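Clira Floor and Table Finish: a sceptic's review

I went in expecting to dislike this stuff. The label on Clira says it will protect wood, stone and tile, which in my experience is what a company prints when it hasn't decided what it is selling. My sister-in-law swears by it. She also swears by a certain brand of car wax for kitchen faucets, so I took her praise for what it was worth and bought the small can.

For the record, my usual product is Clulex, the satin one. It smells like a gas station and takes forever to cure, but I know what it does. Anything new has to beat that, and most of it doesn't.

The directions call for a light sanding, a thin coat with a lint-free cloth, 30 minutes of waiting, and then a buff. They say nothing about how many coats you need. I called the help line and got Colette Renaud, who was pleasant and clearly reading the same can I was. She told me two coats for tables and "more if desired" for floors. Desired by whom? I asked about heat, meaning a hot coffee mug, and was told to use a coaster. I own coasters. I was asking about the finish.

Anyway, I did a pine side table first, then a maple cutting bench that gets real use, then a patch of tile by the back door. Application is easy, I'll give it that. The cloth doesn't drag and the lap marks mostly disappear if you keep moving. The smell is mild and was gone by the next morning. The pine took on a little warmth without going yellow, and on the maple you could hardly tell I had done anything, which suits me fine.

Then the complaints. Water beads nicely for the first few weeks. After 6 weeks the bench had a dull ring where I set the dish soap, and a drop of water there just sat flat and soaked in. Clulex on the same bench lasted 7 months before I saw anything like that. You can patch Clira without stripping it, and the patch does blend, but I don't want a hobby. I want a bench.

The tile was worse. The finish sat on the surface and showed every footprint from the yard. It also darkened the grout in one corner and left the rest alone, so now I have a corner. I took it off with mineral spirits and most of a Saturday's worth of patience. Jemel makes a plain grout sealer that costs less and does the one job. Buy that.

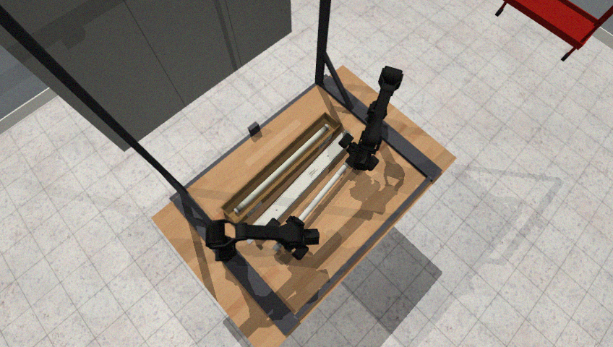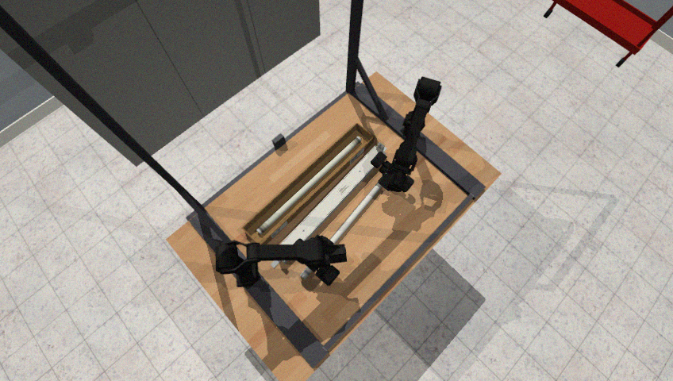
Color is the other thing people ask me about, and the chart on the can is no help. It has 4 little squares that all look like weak tea. What matters is what the wood is doing next to the floor. An orange-brown top with fine grain, over pale tile like the floor in both pictures, already has plenty of contrast, and I'd leave the tint out and go with clear. On dark floors I might try the amber, on a scrap first.

Price: too high for the large can, fair for the small one. The lid on mine stopped sealing after the second use and a skin formed on top, so decant it into a jar. The hardware store run by the Đỗ family will sell you a good one for pocket change.

Would I buy it again? For a side table or a picture frame, yes — grudgingly. For a bench, no. For tile, absolutely not, whatever the label says.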